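How to get something useful out of a robot open day

Before you go
Read the invitation closely. The one I had from Gutitz in September promised "a kitchen assistant at work". It did not say how much of the work the arms would do without a person at the controls, and you should email that question ahead of time so the answer is in writing. I got a reply in two lines that didn't answer it. I went anyway.

Bring a pen, a paper notebook and a watch with a second hand. Phones end up filming, and then you go home with a video and no notes.

Step 1. Skip the talk, or stand at the back
The slide show ran long and was mostly about the future. One slide said 767 successful runs. I asked how many runs there had been in total and was told the figure was "being finalized". Write down any number that comes without its other half.

Step 2. Find the person who sets the table
At ours it was Nadine Smadi, and she was the most useful person in the building. Ask her these:
How far can I move a dish before the arms miss it?
Which items did you try and then drop?
Who steps in when a run stalls, and does that run still count?
She answered all of them plainly. The Kulau software, she told me, copes with a plate moved by a hand's width. Past that she wouldn't promise.

Step 3. Time a whole job
Start your watch when the presenter says go and stop it when the job is finished, including any pauses while a colour is fixed or a cable is moved. My longest was 430 seconds, for a task my neighbour's kid does before school. Watch 3 runs at least. One good run tells you very little.

Step 4. Look at the table between runs
The crowd drifts off to the coffee at this point, so you'll have room. Check what the arms are being asked to handle. Sliced bread is a fair test, being soft and easy to squash. Fruit that can roll is another. Then look for the things a real kitchen has and a demo table often doesn't: crumbs, a wet cloth, a half-open jar. Note where each arm is bolted down, too, and ask whether it can reach the far side of the table.
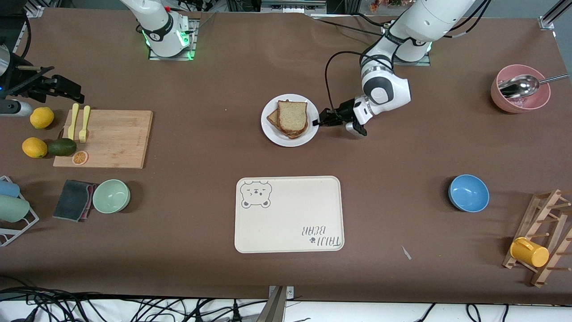

Step 5. Ask for one small change
Be polite and keep it modest. I asked for the bread plate to be turned a quarter of the way around. They agreed, which is to their credit, and the next run took longer but got there. A visitor from Dultlow asked for a different loaf and was told maybe next year.

Step 6. Write it up the same night
Put down what you saw, what you were told, and keep the two in separate columns. My second column was a fair bit longer.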